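Small Kitchens Board > Appliances > Bowl in the microwave, lid or no lid?

crumbtray42
Posted 12 Jul 2022
We moved the microwave out of the kitchen and onto the light wooden table in the back room, and now we can't agree on how to reheat soup. I say small bowl, middle of the turntable, no cover. My other half covers everything. It's a plain white one with two knobs, nothing fancy.

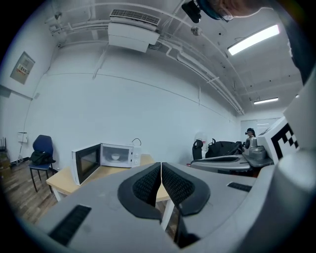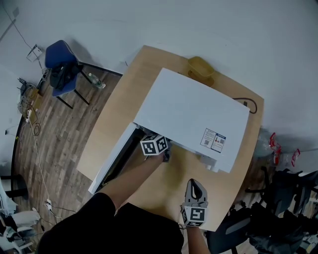

Anyway, I've had it since June and paid 169 for it at Gendalport. Two minutes usually does a bowl, then a stir, then a bit more. Am I wrong about the cover?

pelmet_j
Yes, you're wrong, sorry! Uncovered soup spits all over the roof and you'll be scrubbing it for ever. I use a Flaltero cover with the little vent holes and wipe it off after.

okraokra
Disagree with pelmet. Those covers drip when you lift them and then you've got a puddle on the turntable. Lower power and a longer time - no mess, no cover. I've done it that way for years.

pelmet_j
Longer time means I'm standing there hungry lol. And mine doesn't drip if you tip it away from you.

twoknobs
Team knobs here. Had an Itberg with a touch panel, paid 142 for it, and the buttons quit before anything else did. For soup I go half power and lay a paper towel over the bowl. Also, OP, which way does your door open? Mine's hinged on the left and I had to shift the whole thing along the table so it didn't hit the wall.

crumbtray42
Left as well, and it swings wide, so I keep that side clear. Ok, I'll try half power with the paper towel tonight. Not buying a cover though.

okraokra
Half power, you'll see. Stir it in the middle too.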